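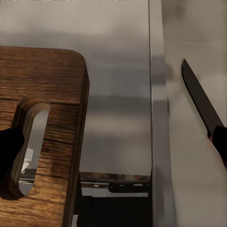
It was still dark when I took the bus to the exhibition grounds, and at the stop there were already people with rolling suitcases full of catalogs. I go to the spring home and kitchen fair every March, and I write down my impressions the same evening, before they mix together. My husband says I could go to the sea for the same money. He is perhaps right, but the sea does not have a hall for drawer slides.

The fair had 11 halls last time. Now it has fewer, but they are fuller, and the walking is better. I recommend to enter by the west gate. At the east gate the line was going past the parking lot, and in the west I waited only for one family with a stroller. The ticket can be shown on the telephone, but print it anyway, as the signal inside the first hall is very weak and I saw several people walking back outside to load their ticket again.

I started with wood, as always. Helik had a large stand near the entrance, with boards, bowls and spoons, and a corner where a man was rubbing oil into a chopping board the whole morning. I stayed there a long time. I learned that I have been oiling my boards wrongly for years. I put on a thick layer and leave it, and then it becomes sticky and catches dust. He puts very little, rubs it with a cotton cloth, waits until the next day and rubs again. He also dries his boards standing, never lying flat on the counter, so that both faces get the same air. When a board dries from one side only, it begins to bend like a spoon. I have two boards at home which rock on the table, and now I know whose fault it is.

I asked which wood he would choose for himself. He answered that he would choose the one which is not the prettiest, and then he laughed and showed me the prettiest one, with the price of 82 euros. I bought a small jar of oil.

Behind Helik was Workier, which sells tools for people who build their own furniture. It was too loud for me. They had a competition where you drive screws into a beam against the clock, and each time somebody won, a bell rang. I took a brochure about hinges and went away. If you have teenagers, leave them there and come back after lunch.

The second hall was kitchens. I must say that I have mixed feelings about it. Every year there is one color which all the companies discovered at the same time, and this year it is dark: dark gray, dark green, almost black. The doors are very smooth and in the lights of the hall they look expensive. Then you come closer and you see every finger. At one stand a young woman was walking from door to door with a cloth, and when she came to the last one, the first was already touched again by visitors. I asked her if it is the same at home. She said that at home you have fewer visitors.

I prefer handles to doors that open by pushing. With a handle, you touch the handle, and the door stays clean. For upper cabinets a horizontal bar near the lower edge is the most comfortable for me, as I am not tall. Before you order such a thing, stand in front of it in your normal shoes and open it with your arm in a natural way. In the fair they often build the cabinets a little higher than normal, so that the photographs look better, and you can be deceived.

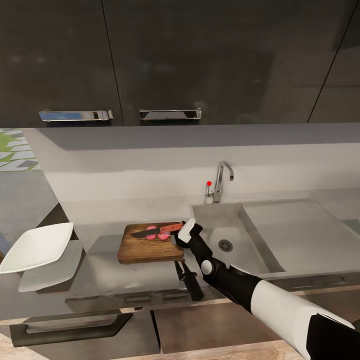

Cavalcanti had the most crowded place in the hall, and they deserved it. They showed only countertops and sinks, and everything could be touched and also made dirty. There was beet juice, coffee, turmeric and a lemon, and you could put them where you wanted and come back later to see. I made a circle with turmeric on the palest sample and wrote the number of it, 453, on my hand. After two hours I came again. The circle was still there, but a light one, and with a wet sponge and some patience it left. The seller was more nervous than me, I think.

They also gave a short talk about the height of faucets. A high curved one is good for big pots, but it splashes if the basin is shallow, and many people buy the two things separately and are then surprised. Bring the measures of your basin when you choose the faucet. It sounds simple, but I did not do it in my last kitchen, and I wiped water from the counter for six years.

Lunch was poor. The restaurant upstairs had one warm dish, a potato soup, and it was finished before one o'clock. There is a bakery wagon between the halls with cheese rolls, and the benches behind it are in the sun. I sat there with two sisters from another town who were looking for a table for twelve persons. They had found one, but it cannot go up their stairs. They were measuring the stairs again on a drawing, hoping for a different result.

In the afternoon I went to the small hall with the lamps and textiles. Litar showed lights that go under the cabinets, with a warm and a cold setting. I was against the cold light before I came, and I am still against it for evenings, but for cutting onions it is really better – I could see the skin that I usually miss. The carpets were at the back and I had no strength for them. Geometric patterns everywhere, some nice. A washable rug in the kitchen is a good idea if your machine is large enough, so check the weight of the rug when it is wet, not only when it is dry.

I left at half past four with the oil, the hinge brochure, a yellow hand and too many bags made of paper. The bus back was full and I stood the whole way.

Practical things for those who go on the remaining days:

The wardrobe takes only coins. Monday is for trade visitors until noon, and private visitors are let in after. Water can be filled for free near the toilets in the second hall. Strollers are allowed, dogs are not. The Cavalcanti talk is repeated at eleven and at three, and you should come early if you want a chair.

I will try the thin oil on my two bent boards and write if they become flat again. The seller was doubtful.

82 shares
11 comments

Related posts
My drawers do not close: what I tried
A walk through the old glassworks
Soap, vinegar or nothing? Cleaning a stone sink
The autumn garden fair, in the rain

Get new posts by e-mail. You can unsubscribe at any time.

This site uses cookies to remember your settings and to count visits. By continuing to read you accept this.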